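Gripper comparison, October progress report
To: Geetha Rai, Flirkura

Hi Geetha,

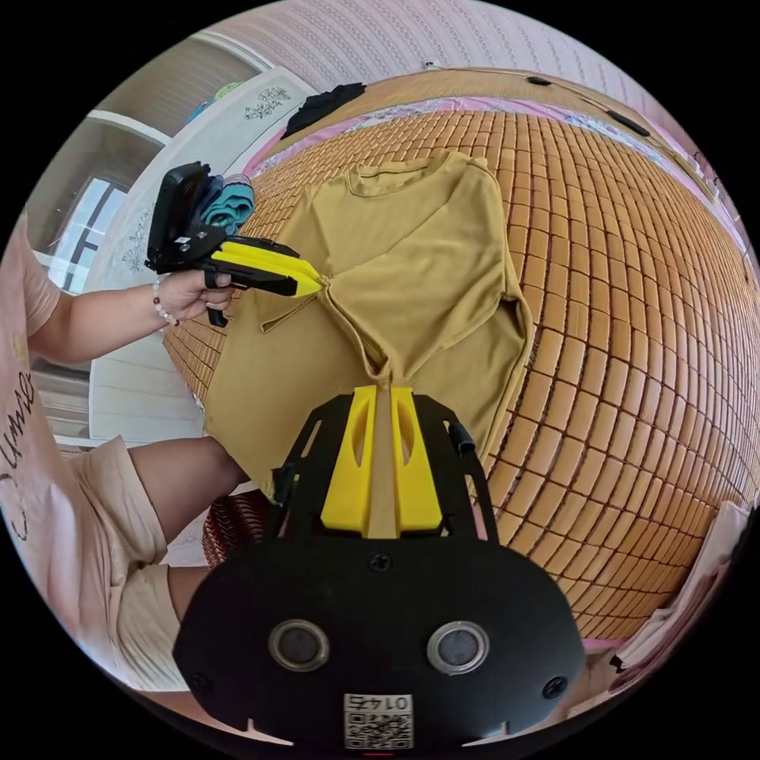
We're further along than I expected when we spoke last month! The Olau fingers (the plain rubber ones we started with) are done, all 307 demonstrations, and the Darko fingers are at 228. Those are the ones with the oval cutouts, and everybody on the team grabs them first if I let them. They take up a single layer of cotton without pulling the layer beneath along with it, which was our big headache with T-shirts all summer.

Two-handed work is slower than I budgeted for. Holding a sleeve with one gripper while the other goes for the body of the shirt takes a bit of practice, and new people tend to squeeze the trigger all the way and bunch the cloth up. Oğuzhan Akbulut put a softer spring in the left unit — a big help, and my wrist is grateful too.

The not-so-good news is Plallell, our sync software. It dropped the second camera in 3 sessions, and we have to redo those. I've asked for a fix but don't have a date yet.

Money is fine. I'd like to move $1000 from travel to spare fingers, if you're okay with that, as the yellow ones wear at the tips faster than the rubber did. Next up are towels and then button shirts, which I'm a little scared of. Could you let me know about the $1000 before we order?

Thanks so much!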